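Care of Patterned Upholstery in Shared Sitting Rooms
Berchtold House Household Guidance, revised 17 August 2020

This page sets out how damask-type covers on sofas and armchairs are to be cleaned between professional visits. Residents should allow 14 minutes for each seat.

Before starting

Check the label beneath the seat cushion. Covers marked for dry cleaning only must not be treated with water. Close the doors of any glass-fronted cabinet nearby – dust travels further than expected.

Method

1. Remove throw pillows and shake them outdoors.
2. Vacuum the back from the top downwards, using the soft brush.
3. Draw the narrow nozzle along the seams between cushions and the crease where back meets seat.
4. Brush the arms in one direction only. Wipe any scrolled front panel with a dry cloth.
5. For marks, mix 5 ml of Dridik fabric soap with 800 ml of cool water. Test it on a hidden area, then dab with a white cloth. 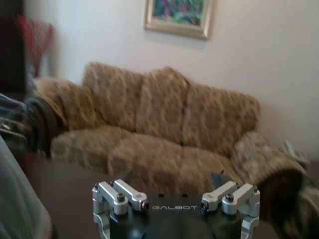
Upholstery in mottled and floral patterns, both pieces in tan and beige.
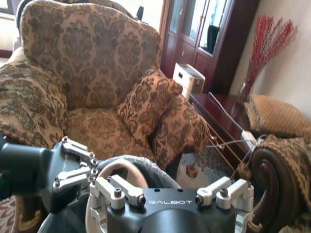

Covitance of Hurnen asked whether the throw pillows could be washed by machine, as the arms and pillows seem to collect the most grease. Their own had been washed once at a low temperature and the filling went lumpy, so they now take the covers off first.

Pillow covers with a zip may be washed separately if the label allows. Fillings should be aired flat for a full day. Loose seat cushions are to be turned at the start of September and returned with the zip to the back.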